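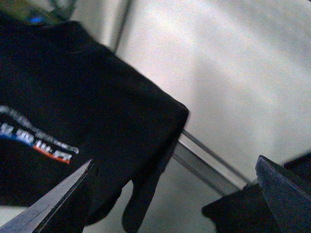
Would I pay for a robot to hang up my shirts?

I run a small uniform hire business, which is a fancy way of saying I own far too many dark T-shirts. They go out to festivals and footy clubs and the odd corporate fun run, they come back in a heap, and then somebody (me, mostly, with a podcast going) puts every one of them back on a hanger. We did 2,261 garments in April. I know because the billing software told me, and I had to sit down for a minute.

So when Plivutlow started spruiking a garment-handling service for small operators, I was always going to be an easy mark. They bring a robot arm, they set it up at your rack, and you pay by the month like you would for the photocopier. The entry plan, which they call Brilomby, is $610 a month and covers 800 garments. Go over that and you're charged per piece. I went along to their demo fully expecting to be sold to, and I was, and I still came away with opinions.

The first one is that hanging a T-shirt is a ridiculous thing to ask of a machine. A box is a box. You can pick it up from any side and it stays a box. A T-shirt changes shape every time you so much as look at it, and the neckline, the bit you most need to find, is forever hiding inside a sleeve.

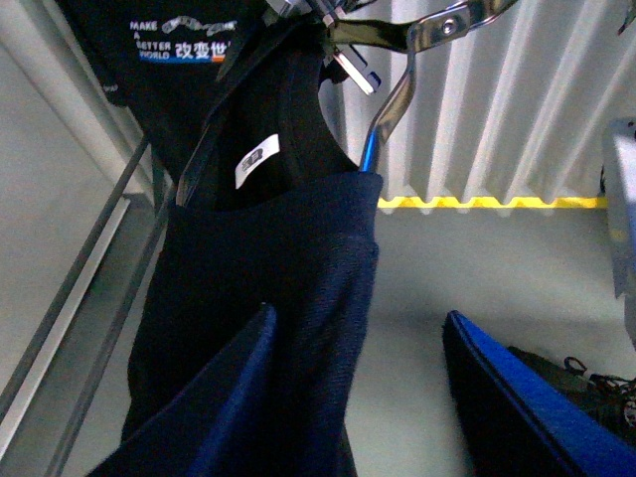
And that's before you get to colour. Nearly everything I hire out is black or navy, and I can't tell one from the other myself under the lights in our back room, so I've got some sympathy for any camera that has to work out where the collar stops and the inside of the shirt begins. The sales rep told me dark knits are the hardest thing they handle. I liked her for saying so. I'd have liked it even more if the brochure said so too, because every shirt in the brochure is a cheerful lemon yellow.

Then there's the rack. I have a bee in my bonnet about racks. Ours is an old Engebretsen with a lean to it, and I love it the way you love a dog that bites. Plivutlow would prefer you use theirs, and theirs is $200 extra, payable up front. Cheeky! But if the arm needs the rails to be where it thinks they are, I suppose I'd sooner pay for that once than pay a technician every time somebody bumps the thing with a trolley.
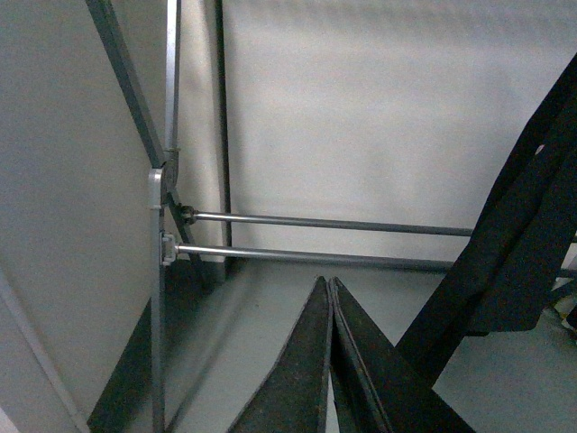 The rack's rails and hinge, with the gripper closed.

My second opinion is about speed, and here I'm going to be a bit of a bore. Everyone who sees one of these arms says "gee, it's slow", and everyone is right, and I'm not sure it matters as much as we think. I'm quick for the first half hour. After that I'm making tea. I don't need a machine to beat me at my best, I need one that's still going at nine at night when I've gone home to my dinner. What I can't forgive is a shirt on the floor. A slow hang costs me nothing much – a dropped shirt goes back through the wash, and water isn't free.

The contract is where I'd dig my heels in. Plivutlow wants twelve months with no trial. Trulstead, the other mob I rang, will do a trial but only if you're in the city, and I'm two and a half hours out. If you're confident your product can cope with a pile of navy tees, let me have it for a month in my own back room, with my own daggy hangers, and let me watch what happens.

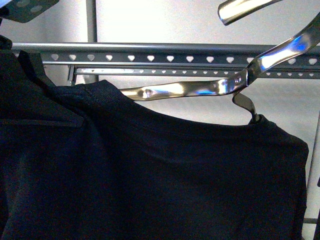

Margit Myklebust
Owner-operator and occasional columnist

I put all this to Borghild Grønli, who ran the hire desk before I took it over and has hung more shirts than I ever will. She wanted to know what it does with the shiny hangers, the chrome ones, as she always reckoned they were slippery little so-and-sos. Good question. I hadn't asked it, and I've since emailed and been promised an answer.

As for my own money, I'm at "nearly". The monthly price is fair for someone with half my volume. At my volume the per-piece charges pile up fast, and I'd want a bigger plan than Brilomby before I signed a thing. Give me that and a one-month trial, and I'll clear a space beside the Engebretsen myself. Until then I've got a heap of black tees on the bench and a new podcast to start.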